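If your arm has started letting go of plates halfway through a lift, you have my sympathy, and you probably don't need a new gripper. Ours did it for most of July before we tracked it down, so I've written up the fix in the order I'd do it now.

## Before you start

Hit the stop, then power down the arm at the wall and wait for the joints to settle. Our Gurnar controller keeps its last grip command after a soft stop, and I've had a finger pinched that way (only the once, thank goodness!).

## 1. Repeat the fault slowly

Lay two plates one on top of the other and lift the upper one by its rim at low speed. Keep your hands well back and watch the fingers.

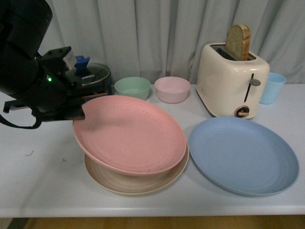 *Rim lift on the pink plate, with the beige one underneath.*

Now look in the log. Ours showed fault 3262, "grip lost", every time, and the Okska manual will tell you that means worn pads. I believed it, and changed the pads twice.

## 2. Check the hold timer

Open the grip settings and find the hold time. Ours was set to 700 milliseconds, left over from lifting cups, and a slow plate lift takes a good deal longer than that. Once the timer ran out, the force fell to 48 per cent and the plate went. Set it to "until release" and save it to the controller as well as the pendant. I forgot the second part and lost another plate.

## 3. Test again

Start with the fingers open and clear of everything, then run the lift at least 61 times before you trust it near anything breakable.

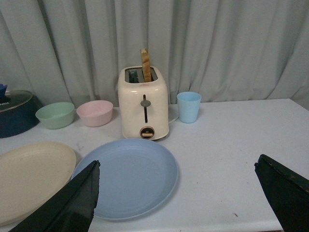

Markell wrote in to say that on the older Coetzee firmware the hold time goes back to default after a power cut, so it's worth checking again every time you restart.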